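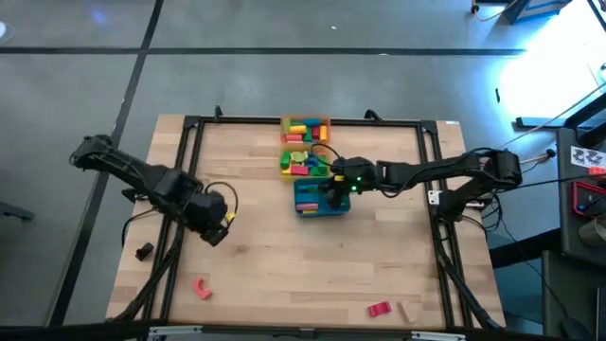 So what do you do with a butcher-block table once you've got it home? "Oil it, wait, and oil it again," Vanderleia Lopes told me, and she laughed, because I'd clearly been hoping for something quicker.

We were in her shop in Stundstead, drinking terrible coffee. She's been making wooden worktops for 14 years and she still gets excited about knots! "People ask me for a top with no streaks in it," she said. "I tell them the streaks are the good part — you'll look at them every day."

And sorting bins? She likes a different color for each kind of thing, and she keeps hers at the back where her elbows won't find them. "I knocked over 676 screws in May. Sadao counted them." Sadao Aoki, at the next bench, didn't look up.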